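Mugo Street Community Hall - Pre-Season Walk-Through
Before the fall booking period opens
Walked by: Sharon Rugemalira
Also present: Gitau Mwakyusa (bookings), Endang Ismail (kids' club)
Floor area on the lease: 2,131 sq ft
Marks used: OK / Fix / Recheck / Not convinced

ENTRANCE AND EXITS

1. Front doors open fully and stay open on the hook
OK. The left hook is stiff.

2. Rear exit opens from inside with one push
Fix. It took me two pushes and a shoulder. Last report says "eased, working fine." I would like to know who it was working fine for. A seven-year-old could not open this door.

3. Exit signs lit
OK, all of them.

4. Path to rear exit clear
Recheck. Clear when I walked it at 9:30 in the morning, with the hall closed. Gitau says it is always clear. The scrape marks on the floor say folding chairs get stacked there. Look again on a busy evening.

5. Outside ramp, surface and handrail
Fix. Handrail moves at the bottom post. The grit strip is worn smooth at the turn.

FIRE

6. Extinguishers present, in date, pin in place
OK in the hall and hallway. Kitchen extinguisher is in date but hangs behind the apron hooks. Move the hooks.

7. Alarm test recorded monthly
Not convinced. Every entry is in the same pen, same slant, same time of day. If these were really done one month at a time, fine, but I want to be standing there for the next one.

8. Smoke detectors
OK. Tested the hallway and the storeroom. Loud.

KITCHEN

9. Stove shut-off reachable and labeled
Label gone. Fix.

10. Fridge temperature
Recheck. The dial on the door said one thing and my thermometer said another. I trust mine.

11. First aid kit complete
Fix. Plenty of triangular bandages, no small adhesive ones. The contents card is from the Tilon kit we threw out, so it doesn't match what is in the box anyway.

12. Floor around sink
OK. The new mat lies flat. I had doubts about it and I'll keep them until winter.

ELECTRICAL

13. Outlet covers in main hall
Two missing by the stage. Fix before kids' club starts back.

14. Extension cords
Not convinced. I was told there are none in regular use. I found one taped along the baseboard with tape that has clearly been there for years. Remove it, and get a quote for a proper outlet.

15. Breaker panel labeled
Partly. One switch is marked "Niltico" and no one could tell me what that is. Gitau thinks it was a heater brand. Find out before anyone flips it.

STAGE AND STORAGE

16. Steps to stage
OK. Edge tape is fresh.

17. Heavy items stored low
Fix. The Gisitz urn is on the top shelf again. I wrote this up in July and was promised it would move. It has moved, one foot to the left.

18. Ladder
Feet worn through on one side. Taken out of use by me and locked in the office. Please don't go looking for it.

CHILDREN'S CORNER

19. Tables steady, no sharp corners
OK. I leaned on every one. The seams where table sections meet should be felt by hand, not just looked at, as small fingers find gaps.

20. Small parts kept away from under-threes
Not convinced. Endang says the tabletop games come out only for the older group. I believe her, but both groups share a cupboard and the cupboard has no latch. Mini soccer balls, counters and dice should go in a lidded box on the high shelf.

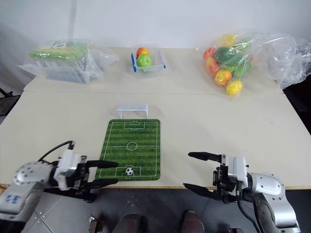 Item 20: tabletop soccer mat with ball and small goal.

21. Toys checked for cracks and splinters
Recheck. Checked "at a glance," according to the sheet. A glance is not a check. Anything in hard plastic should be flexed gently and thrown out if it gives or shows white stress lines.

22. Wipe-down after each session
Sheet filled in up to last month, then blank. Either the cleaning stopped or the writing did.

COMMENTS

Shabani Waweru has the door, the handrail and the outlet covers. I'd rather have those three done properly than the whole list done with filler. Mwanahawa Ogola is getting the outlet quote. The last one came in at $853, which seemed high to me for one outlet, so please ask what it includes.

Items marked Recheck stay open until I have seen them myself. A text saying "all good" does not close an item.

Signed: S. Rugemalira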